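Projects > Student Robotics > Threads

Donal Tierney — thread, 11/4/19

1/ Progress on our club project. We're teaching a simulated arm to clear a kitchen counter, and the students picked the clutter themselves.
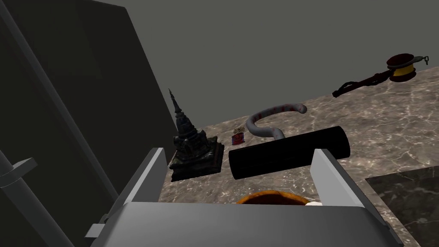 Gripper view in the simulator, fingers open, orange bowl just behind the gripper body.

2/ The task is called Trosenport. The arm gets a counter full of odd objects and has to pick the one it's told to. Everything else should stay put.

3/ The black cylinder is the one giving us trouble. It's lying on its side with the hook-shaped piece behind it and the small red box partly hidden too. Shiny, curved, no easy place to grab.

4/ We have 2 planners going. Kiken is the older one and plans from the top down. Tallumen was written by the second-years and comes in low. They fail in different ways, so we kept both.

5/ Kiken tends to clip tall things. The dark statue with the spire is a good test for that. Tallumen clears the statue but goes in too close to the counter.

6/ Overnight we ran 1,000 random layouts. Going through the logs now. The club has 11 students this term and each one has a share to read.

7/ Someone asked about the mallet near the wall. It's there for the long handle. Grab it off center and it swings — good lesson in where the weight is.

8/ Next job is fixing the approach angle, then a rerun with the same layouts so the numbers can be compared. Demo is in December. Will post the results in this thread.

Contact | © Student Robotics | Back to top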